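Budgeting for the second year of bathroom work

October 7, 2019

The equipment list for next year has to be with Maureen Birkett before the budget closes, so most of my evenings have gone on a spreadsheet. I am writing the reasoning down while I still remember it.

The goal has not changed. We want an arm that can clean a small domestic bathroom: basin, mirror, ledge, taps. The first year went on recording people doing the job by hand. The second is supposed to put a machine in the same room, and that is where the money goes.

My first draft had two arms, both from Kowalchuk, with a mobile base from Starkia. Gordon Gauthier pointed out that the base is 13 cm too wide for the door of the smaller bathroom, which I should have measured before asking for a quote. The base is now struck out. A fixed post beside the basin costs a fraction of the price and loses us the shower, which I can live with until the third year.

The arms stay. Most wiping jobs need one hand to hold the tool and the other to steady it or press on it, and a single arm with a clever wrist does not cover that. Miłosz Wróbel would like to start with one and add the other later. The supplier's discount applies only to pairs, and the controller is priced the same either way, so the saving is smaller than it looks.

Grippers are the open question. The Divden model is sealed against splashes but opens to only 6 cm. The Bumus one opens wider and has no sealing at all, so it would need a sleeve, and sleeves wear out. I have put in the Divden plus three sets of spare fingertips.

Headsets were under-budgeted last time. I allowed nothing for straps, face pads or cables, and all of these were replaced by February. Kristine Macapagal now keeps a running tally of consumables – cloths and squeegees included – and I have used her figures without rounding them down.

Still to be costed: insurance, a drip tray for the post, and some 2 days of an electrician's time. Hélène Beaudoin is chasing the last of these. If her quote comes in high, the spare fingertips go first. 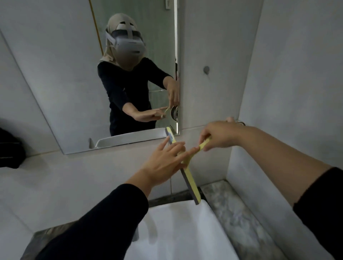 Two-handed work with the yellow tool at the basin, headset on.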